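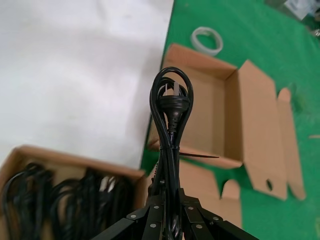 Coiled power cord with moulded plug head.

HAROW STREET HALL USERS GROUP
Minutes of ordinary meeting, August
Held in the supper room, Tuesday, 7.15 pm

Present: Rekha Kandasamy (chair), Jayanthi Rao, Krishnamoorthy Sastry, Padmavathi Iyer, Aishwarya Namboodiri (minutes)
Apologies: none received. The dance school was again not represented.

1. Previous minutes
Accepted, with one correction from Krishnamoorthy. He did not "welcome" the new booking system in July. He said he would wait and see. Minutes amended to read "noted".

2. Matters arising
Side gate: still sticking. The council's job number has been closed and marked complete. Krishnamoorthy asked what had been completed. Rekha to ring the council again and get a new number.
Urn: descaled. Padmavathi thinks the tea tastes the same.

3. Booking system (Udano)
The hall moved its bookings to Udano at the start of winter on the promise that double bookings would end. Rekha reported two since the last meeting, both on Fraser Room. The first was put down to "user error" by the Udano help desk. The second has had no explanation beyond an email thanking us for our patience.

Jayanthi said the system does save her ringing around, and that the old paper diary had its own problems, including the month it went missing. Krishnamoorthy replied that when the diary went missing at least everyone knew it was missing. He would like to see the diary kept alongside Udano until Christmas. Padmavathi asked who would be writing everything down twice. General silence. Aishwarya agreed to print the weekly calendar each Monday and pin it by the kitchen door, and people can write on that.

Agreed: printed calendar until the November meeting, then review. Rekha to ask Udano for a proper answer on the second clash, in writing.

4. Power bill and the Nisex proposal
Long discussion. The quarter's bill came to $3104, against $2231 for the same quarter last year. Rekha circulated both, along with a brochure and quote from Nisex, who offer a "smart energy audit" of the building followed by a monthly monitoring plan at $204 a month.

Jayanthi spoke to the proposal. She had sat in on the phone call and found the Nisex rep pleasant and well informed. The audit is free if we sign up to the plan. The brochure says community halls have seen "significant reductions".

Krishnamoorthy asked how significant. Jayanthi said the brochure did not give a number. He asked which halls. It did not say that either. He pointed out that twelve months of the plan would cost $2448, and that the whole increase in the bill for the quarter was $873, so Nisex would need to find us a fair slab of the problem before we were a dollar ahead. He also wanted to know what the monitoring would tell us that reading the meter would not.

Padmavathi said the increase hardly needed an expert. It had been a cold winter, the tariff went up, and the supper room heaters were found running on two mornings when she came in to open up for playgroup. Rekha agreed about the heaters but was less sure of the tariff, as the usage figure on the bill has gone up as well as the price. Jayanthi said that was exactly why somebody should have a look at it. Krishnamoorthy said somebody should, and it could be him, for nothing.

There was some discussion about the old fridge in the Fraser Room, which holds a bottle of cordial and whatever the card players leave behind. Padmavathi moved that it be switched off except for functions. Jayanthi thought the saving would be small but had no objection. Carried.

Aishwarya asked that it be minuted that the brochure uses the word "journey" four times.

Agreed:
Nisex proposal not taken up at this stage. Jayanthi asked for her disappointment to be recorded. She is to write back and ask for the names of two halls we can ring.
Krishnamoorthy to read the meter every Tuesday and bring the readings to the next meeting.
Rekha to ask the retailer whether we are on the right tariff for a not-for-profit.
Sign for the heater switches: Padmavathi.

5. Heaters on a timer
Follows from item 4. Rekha suggested push-button timers for the supper room, two hours a press. Krishnamoorthy doubts they will last, having seen the ones at the tennis club held down with tape. Padmavathi is more worried about the choir, who rehearse for longer than two hours and will complain. Left until we have a price from an electrician. Jayanthi to get one.

6. Cleaning roster
The roster was filled in for eight weeks and followed for three. Rekha read out the names of the groups that had missed their turn. Padmavathi suggested withholding part of the bond. Krishnamoorthy observed that this was decided last year and never done, and asked what would be different this time. Rekha said she would be the one sending the letters. Carried, Krishnamoorthy abstaining.

7. Car park lines
The quote for repainting has expired. Jayanthi to ask for it to be renewed. It was suggested that people could park sensibly without lines. Not supported by anyone who uses the car park on a Saturday.

8. Other business
Padmavathi: the piano needs tuning before the spring concert. Choir to be asked to go halves.
Aishwarya: minutes will go out by email from now on, with two paper copies left in the kitchen drawer.
Krishnamoorthy: asked again about the side gate. See item 2.

Meeting closed 9.05 pm. Next meeting same night next month. Supper: Jayanthi.

Harow Street Hall Users Group | Contact the secretary via the hall letterbox | © Harow Street Hall | Back to top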